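28 August 2025

Thursday, and the day off I had been saving for something nice. I spent it on the sideboard.

Raelene Lockyer is coming to stay for a week, and last time she slept in the front room she asked, very politely, whether there was somewhere she could put her glasses down at night. There wasn't. I moved a duck. She has been decent enough not to bring it up since, which I take as a sign that she tells it to other people.

So after breakfast I stood in front of the thing with a cup of coffee and an empty shoebox. My plan was simple. Anything with no business in a front room would go in the box, and the box would go upstairs. By ten I had drunk the coffee and put one dead pen in the box.

The trouble is that every object up there has a lawyer. The tape dispenser lives there because Svatopluk wraps parcels standing up, in front of the television, and gets cross if he has to walk to the kitchen for it. The other roll of tape lives there in case the first one runs out. I asked him when that had last happened and he said that was exactly his point. 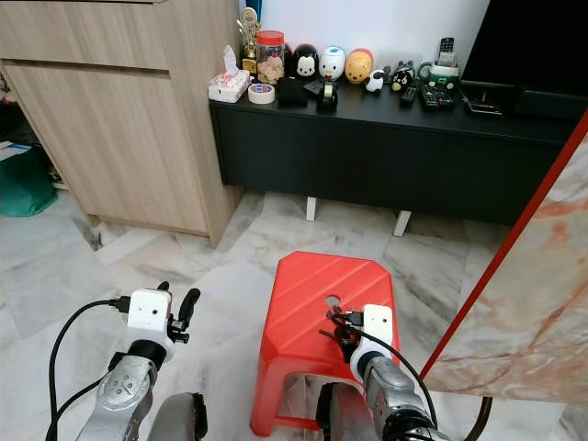 The trophy was never in question. It's from 1985, it belonged to his father, and Radomír Šťastný won it for table tennis at a club with 16 members, several of them related to him. I have heard about the final so often that I could umpire it. I dusted the trophy and put it back where it was, or near enough. He noticed. He turned it a little to the left.

Then the figurines. I bought the mouse myself, I admit that. The duck and the bear were presents from people who had seen the mouse and drawn conclusions. This is how a collection happens to a person. I tried them on the shelf in the hall, where they looked as if they were waiting for a bus, and by lunch they were home again.

Had two cookies out of the jar for lunch, then a real lunch, then another cookie. Ese Nwankwo says a cookie jar in the front room is a sign of weak character, but she always sits at that end.

The phone is the one I really wanted gone. Only two kinds of people call it: Svatopluk's father, who is 91 and doesn't trust the other sort, and a man who wants to sell us windows. I suggested giving Radomír the cell number again. Svatopluk said we tried that in April. We did. He called the window man by mistake and they talked for half an hour.

As for the remotes, one is for the television. I pressed every button on the other and nothing in the house so much as blinked, so naturally it has to stay, in case it's important.

Final count for the shoebox: the pen, a dried-up glue stick, a takeout menu from a place that closed, and a key. At four Svatopluk took the key back out – you never know with keys.

Raelene can have the little stool from our bedroom for her glasses. Must remember to wash the guest towels tomorrow, and buy more cookies.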